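Sorting Cell Working Group – Minutes, November

Present: Yatziri Bermúdez (chair), Kamran Naseri, Citlali Medrano, Dayana Sandoval (minutes)
Apologies: Getsemaní Pacheco

The meeting opened at 2:10 p.m. in the small room at Hadton. The minutes of the last meeting were accepted with one correction: the bin relabeling was done by Citlali, not Kamran.

1. Two-arm sorting, industrial parts
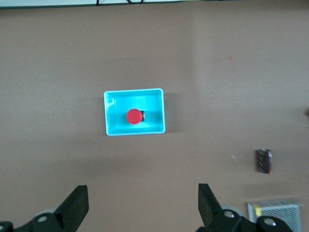
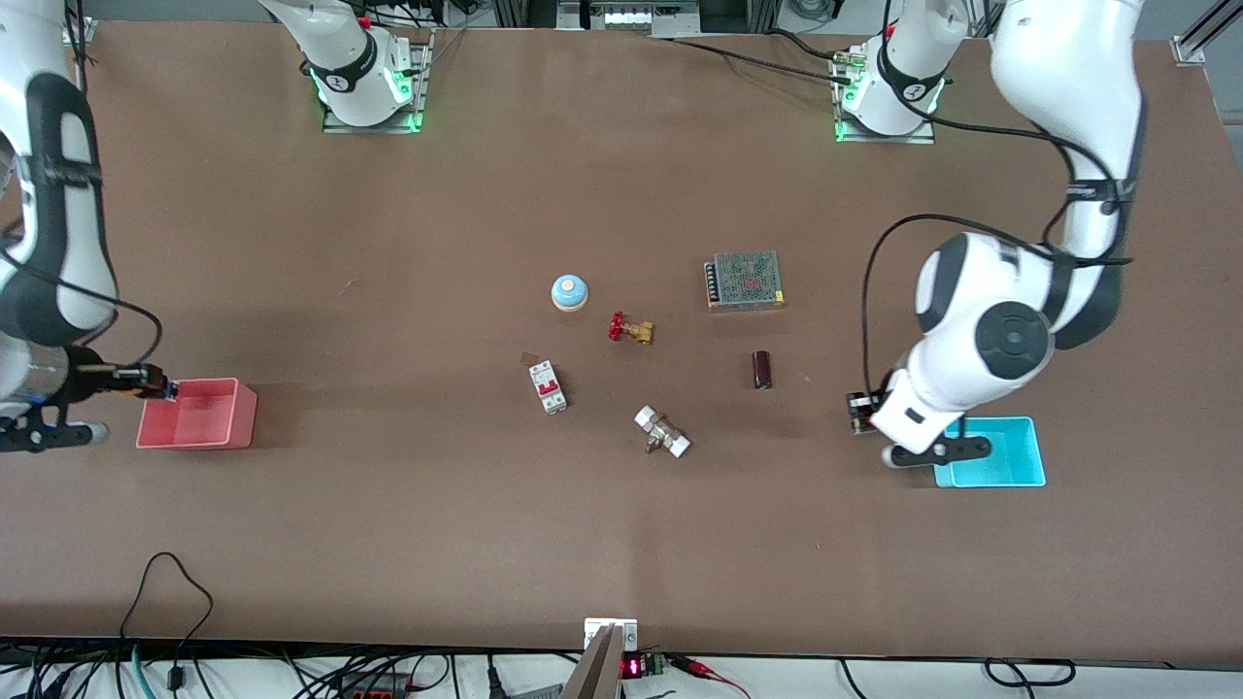 Kamran reported on the comparison between the two training sets. The first set (Liten) has 804 demonstrations, all recorded by a single operator. The second (Wornico) has 1,778 and mixes several operators. Both were used to train the same policy with the same settings, and each policy was then run for 20 trials on the same list of starting layouts.

The policy trained on the smaller set finished more layouts than the one trained on the larger set. Kamran does not think the number of demonstrations explains much here. The operators in the larger set did not agree on which arm should take parts lying near the middle of the table, and the policy seems to have picked up that disagreement. In several trials both arms started toward the same part and stopped, and the run timed out.

Yatziri asked whether the single-operator result could come from that operator being faster. Kamran said he had matched episode lengths in a side test and the gap stayed. He has not yet repeated it with a second training seed, and Yatziri does not want the result quoted outside the group before that is done.

Citlali asked how dropped parts were scored. At present a part that is dropped and then picked up again counts as a success, provided it is in the correct bin when the trial ends. Dayana pointed out that the October sheet scored those as failures, so the two tables cannot be compared directly. Agreed to keep the current rule and rescore October from the recordings.

2. Wrist views

Citlali has run the ablation with the wrist cameras removed. Picking got worse for small, dark parts and changed little for the rest. Placing was almost unaffected. She thinks the overhead view does not give enough detail for dark parts on the brown table, and would like to try a higher input resolution before drawing anything from this. Kamran would prefer to fix the seed question first as both need the same machine. Yatziri agreed with Kamran – seeds first, resolution after.

3. Labeling of handover episodes

Getsemaní sent notes by email. The rule for marking the start of a reach is still unclear. Two labelers working from the same recordings differed most on episodes where an arm pauses above a bin. Her proposal is to mark the start at the first movement away from the pause and to ignore small corrections. Accepted for a trial period. Dayana will add it to the labeling guide with a few clips.

4. Visit to Escobedo

The Escobedo site has asked for a short talk on the method. Yatziri will give it and will cover data collection and scoring only. Kamran asked that the layout list be sent to them ahead of time so that they can set up the same starting positions. No objection.

5. Other business

The shared drive is close to full. Raw recordings older than the Liten set are to be moved to the archive once Citlali has checked that they open correctly.

Dayana asked that trial notes be typed in during the session. Some of the handwritten ones could not be read when she did the totals.

Actions

Kamran – repeat both training runs with a second seed; report the spread as well as the mean.
Dayana – rescore the October trials under the current rule; update the labeling guide.
Citlali – check old recordings, then archive; prepare the resolution test but do not start it.
Yatziri – talk for Escobedo; send the layout list.
Getsemaní – relabel one batch with the new start rule and compare it with the old labels.

The meeting closed at 3:25 p.m. The next one will be set once the seed runs are finished.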